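Curkel Four-Section Tea Tray with Clear Lid

Home > Kitchen & Table > Tea and Coffee > Trays and Caddies

Item no. 41-400
In stock, ships from our Datard warehouse

I drink a silly amount of tea, and so does everyone I work with, so when I picked the Curkel tray for the shop I wanted to live with one first. Mine has been on the table in our back office since February and I'm pretty attached to it by now! It's a dark brown rectangular tray split into four sections, and you can fill each one however you like. No more boxes falling out of the cupboard on your head (or is that only me?).

I'm the kind of person who keeps paper packets in some sections and loose bags in the others. The packets stand up on edge like little file cards, so you can flip through and find the one you want, and the bags without wrappers just go in a heap. My friend Mekdes sorts hers by caffeine, which is probably smarter – I've had too many wide-awake nights after grabbing the wrong one.

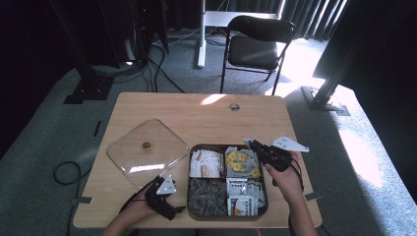 Dark brown tray with packets and tea bags in all four sections, clear lid on the left.

The lid is clear, and I'd say it's the part customers ask me about most. It lifts right off and you can lay it flat on the table while people choose. Wash it by hand with a soft cloth, please. I put one through the dishwasher and it came out cloudy, so learn from me.

What fits? I get 24 wrapped packets in one section if I pack them snugly, a few less if they're the puffy kind. Pyramid bags take up more room than you'd think, so give them a section of their own. Very tall packets may need to lean a bit.

What you get
Tray with four fixed sections
Clear lid
Care card

Tea is not included. We sell the Demavance sampler separately, 100 bags in mixed flavors, and it will fill the tray with some left over for your desk drawer.

Questions I get a lot

Can I take the dividers out? No, they're part of the tray.

Does it work for other stuff? Sure! Rhun Rees in our packing room keeps sugar sticks and cocoa in his, and I've heard from a customer who uses hers for seed packets.

Do you sell spare lids? We do – write to Nia Rowlands at the order desk with your order number and she'll set one aside for you.

Returns are fine within 41 days as long as the tray is clean and has its lid.

– Catrin Cadwaladr, Cadwaladr Kitchen & Table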